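Caring for floors and chairs in a room that is used every day

For four years I look after the floor and the chairs of a reading room in Trastholm, and I have made most of the mistakes already. I write these tips for a room with many light chairs and a smooth floor, but they are good also for a kitchen at home.

Felt pads first
Most scratches come from a grain of sand that sits under a chair leg. Put felt pads on all legs and check them every September, before the wet season. A pad that is worn on one side should be changed together with its neighbors, otherwise the chair will rock. Clean the leg with a little rubbing alcohol and let it dry before you glue. I buy the 20 mm round pads from Vurnurar. The square ones catch dust at the corners and come off.

Sweep, then mop
Never mop a floor that has not been swept. Use lukewarm water and very little soap, and wring the mop well. Two buckets are better than one – the second is only for rinsing. 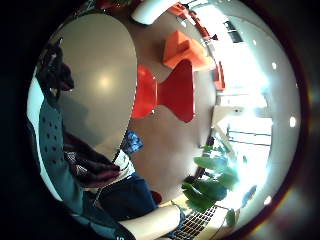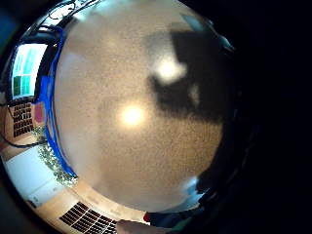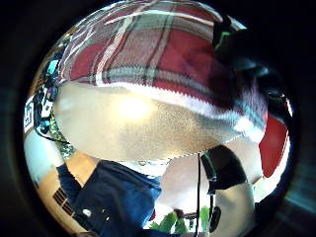
Plastic chairs do not like scouring powder. It makes fine scratches, and after that the dirt stays in them and the color looks tired. A soft cloth with dish soap is enough for nearly every stain. Bright colors need more care than gray or white, and with a red chair like the one in the first picture I always try a new cleaner on the underside of the seat before I touch the back. If the backrest has a narrow waist as that one has, wipe along the curve and then dry it the same way, so that no drops stay at the edge.

Marks from shoes
A clean tennis ball takes away black marks from most floors. For old marks I use a white eraser, then a damp cloth.

Pens and crayons
Ballpoint ink on plastic goes away with alcohol on a cotton pad, if you are quick. Wax crayon is easier when it is cold – hold an ice cube in a bag against it and lift it with an old plastic card. Do not use a knife.

Cloths
Wash cleaning cloths without fabric softener, because it leaves a film and the cloth stops taking up water. I keep one color for floors and another for furniture, and they hang on separate hooks by the sink.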